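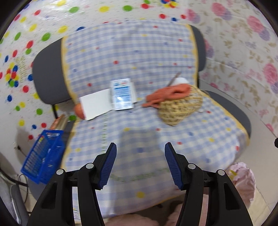 Gray chair in the corner, checked cloth over it, and the row of things that piles up where the seat meets the back.

I'm going through the small room this week and posting as I go. The chair is first. It has been used as a shelf since June and I would like to sit in it again.

The rule for the chair is simple. Anything made of paper gets read once, standing up, and then it goes in the drawer or in the bin. Paper does not go back on the chair.

Leaflets are the worst of it for me. I keep them for a phone number or an opening time, then look the number up on my phone anyway. If I haven't needed one in 2 months it goes.

The blue and white checked cloth stays. It's light, it goes through the wash easily, and it saves the gray upholstery. I tuck the back edge down behind the chair now so it doesn't slide forward every time someone gets up.

Celeste Cunha asked where I put the things that don't have a place yet. I use a shoebox on the bottom shelf, one box only. When the lid won't close I have to sort it before anything else goes in.

Next is the bin. I moved it right up to the table so I can clear the top without walking across the room. It made more difference than the drawer dividers I bought from Plundton, which cost more than the bin did.

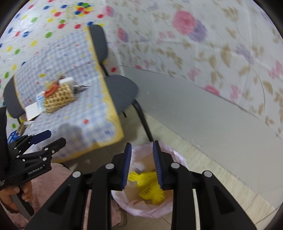
Bin by the table, pink liner, yellow netting in the bottom.

The liners are thin, so I fold a good wide edge over the rim. With a narrow fold they slip down as soon as something heavy goes in, and then you are fishing around for the top of the bag.

On netting: I cut mesh bags open along one side before throwing them out. Left whole they catch on everything, and they spring back up when you press them down. Ours don't go in the recycling here, so it's the regular trash.

Small scraps of paper go in the same bin. I used to keep a separate one for paper in this room but it took up floor space and I was emptying it half full. Larger sheets go out to the box in the hall.

Someone asked how long all this takes. The chair and the table top are 8 minutes on a normal evening. The drawer is a different matter and I'm leaving it for tomorrow.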